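Room for the Everyday Cup

The shared kitchen at Gethin serves 36 residents, and its crockery has long been a matter of quiet negotiation. When the building was refitted in May, Nazmiye Yalçınkaya was asked to reconsider how plates and mugs should be kept. Her recommendation was modest: bring the daily pieces out of the cupboards and store them where they are used.

Open storage of this kind has a practical basis. A mug tree occupies little more than the width of its base, and a mug hung by its handle leaves the shelf free for larger dishes.

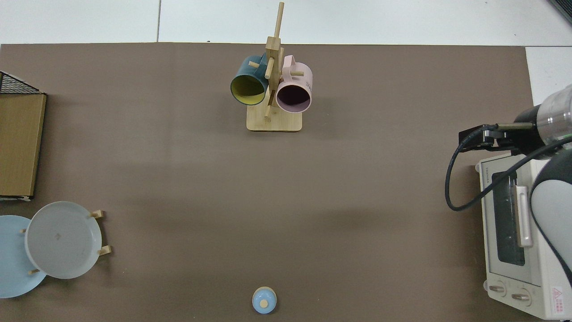 Plates benefit from similar treatment. Held upright between wooden pegs, they may be lifted out singly, without disturbing a stack, and air passes freely across both faces after washing. Miss Yalçınkaya advises residents to keep only those pieces in weekly use on display -- the remainder should be boxed and labelled.

Colour is left to the household. Arwel Edwards, who manages the building, had at first proposed a uniform white service, but residents preferred to keep their own mugs, and the proposal was withdrawn.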